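Household Tips
Clearing the living room table with a two-armed robot: settings that helped us
By Bok-nam Yook

Since December I take care of the software for a two-armed robot that works in ordinary rooms, mostly living rooms and kitchens in Skemevthorpe. Many readers wrote to me after the page about loading dishwashers and asked for the same kind of tips for the low table in front of the sofa. I collected them in the order in which I use them myself. I use the Groleck planner with the Hokwood perception package. In other software the menu names will be different, but the settings usually exist.

Before you start the software

Walk around the table one time and look at it from the height of the robot's head. Remove coins, rings and everything thinner than a pencil. Close the curtain if the sun falls directly on the top. Then lead the arm cables to one side, along the floor, and stay on that same side as long as the robot moves.

Do not start the mapping when the table is already full. Map it with few things on it, save the map with a name you will understand next month, and put the objects back afterwards.

Glass tops

Glass is the hardest surface we have at home. The depth camera looks through it and reports the rug, or the base, and the planner then believes that the hand may go down much further than it really may. My first attempt ended with fingers pressing on the glass and the safety stop beeping at 7 in the morning.

What I do now is to enter the top by hand as a flat surface. In Groleck you open Scene, Fixed Surfaces, and touch the table with one closed finger at several places on the rim. The program makes a plane from these points. For a table with rounded corners, take more points in the curves, otherwise the outline gets cut too short and objects near the rim are treated as if they float. Keep a margin of 10 millimeters above the plane for all movements except the last part of a placement.

If the table has a dark base under clear glass, add the base to the ignore list. The detector likes to report it as an object lying on the table, and it will try to plan a grasp for it. Reflections of lamps come and go, so ask for the same detection in two camera views before an object is accepted.

Fruit, and grapes in particular

Apples and oranges need no special care. A bunch of grapes has no fixed shape, and the outline which the camera measured is wrong as soon as the bunch is lifted. I give these settings for grapes:

Object type: hanging, soft.
Grasp target: upper part of the bunch, close to the stem if the stem is visible.
Finger force: the lowest step which still holds. Increase it one step at a time.
Lift speed: slow for the first hand's width, then normal.
After lift: measure the shape again. This box is not checked when you install the program, and I lost an evening before I found it.

The last line matters most. Without the new measurement, the planner carries the old shape along, and the lower grapes can touch whatever stands on the table. I also add a free space below the hand, as tall as the bunch is long.

Practice with plastic grapes if you like, but save them as a separate object. They are lighter and more slippery, and the force you learn with them is not good for real ones.

The hand that is not working

A beginner gives all attention to the hand that holds something. Please decide also where the other one waits. I set a waiting place above the rim of the table, fingers open, and I allow it to move only when the first hand has reported that its grasp is stable. When both may plan freely at the same time, Groleck spends long seconds to avoid its own elbows.

Flat things like a small plate should be taken from the rim. Let the second hand go there only after the glass plane has been checked again.

Small objects behind big ones

Small items often hide behind the fruit. The detector forgets them when it can't see them, so raise the memory time. I keep it at 200 camera pictures. With less than this, the hand sometimes wants to put the bunch down on top of something it saw a moment ago.

Logs and how to keep them

Save the log after each session, also the bad ones. My folder has 2,799 log files and I sort them by surface: glass, wood, cloth, stone. When an update arrives, I play the glass logs again in the simulator first. The free viewer from Halász opens them without conversion, but you must turn off the option "smooth joint values", or small contacts with the table will not appear in the graph.

Write in the log which person stood in the room and on which side. 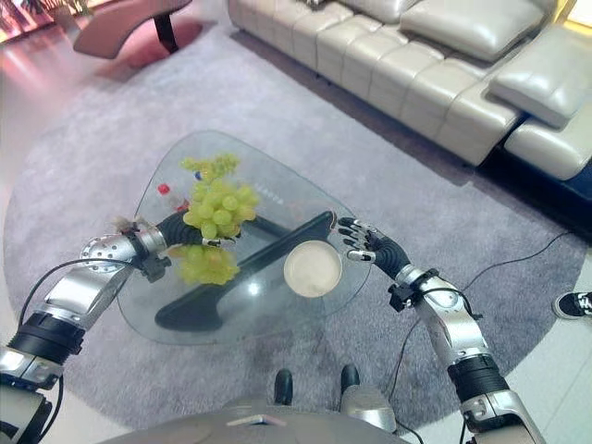
For the name of the log file I use the room, the surface and the object, with no spaces between them, because the Halász viewer does not open files with spaces in the name. The settings file goes in the same folder, so that both can be found together after the next update.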